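Peg Board Testers Wanted at Clodmont

Do you like puzzles? Are you the person in your family who puts the shelf together while everybody else is still hunting for the instructions? Then I'd love to have you come and spend a morning with our boards!

I'm putting together a group of adults to try out a set of pegboard tasks we've been working on since March. You fit pegs and small parts into holes and slots, you take them out again, and then you tell me what annoyed you. That last bit is the part I care about most, so please don't be polite.

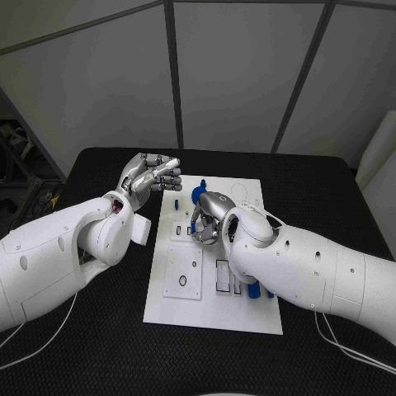 By Delia Garrido
Posted 25 May 2018
Clodmont, Muromham site

The board is white and the loose parts are blue, so they're easy to find when you put one down. There are round holes, an oval one, and some narrow slots that look simple until you try them. My colleague Mirta Quiroga drew up the layout and she swears the slots are fair. I have my doubts - come and settle it for us.

A session runs 217 minutes on paper, which sounds awful, I know, but that includes coffee, a long lunch and the paperwork. The fitting itself is split into six short rounds and you can sit or stand for any of them. We pay $448 for the full session, by check, mailed the following week. Parking is free behind the Herrera building.

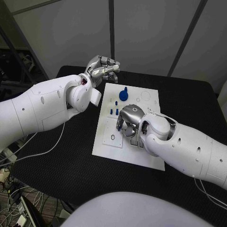 The gear is the piece I get the most mail about. It's blue like the pegs, with teeth around the edge and a short post on top, and people either love it or want to throw it across the room. If you've ever fixed a bike or an old clock you'll probably feel right at home. If you haven't, even better, I need beginners too!

You should be 18 or over and okay with small parts. Glasses are fine, left-handers are very welcome (we never get enough of you), and if you have sore hands or stiff fingers please write anyway and we'll talk about it. You can't take part if you did the Zirkel board with us last time, sorry.

To sign up, call the Clodmont front desk and ask for me, or leave a note with Mirta. Tell me your first name, which hand you write with, and which mornings are good for you. I have five places left on the early list and I'm filling them as the calls come in. Bring a sweater, the room gets chilly.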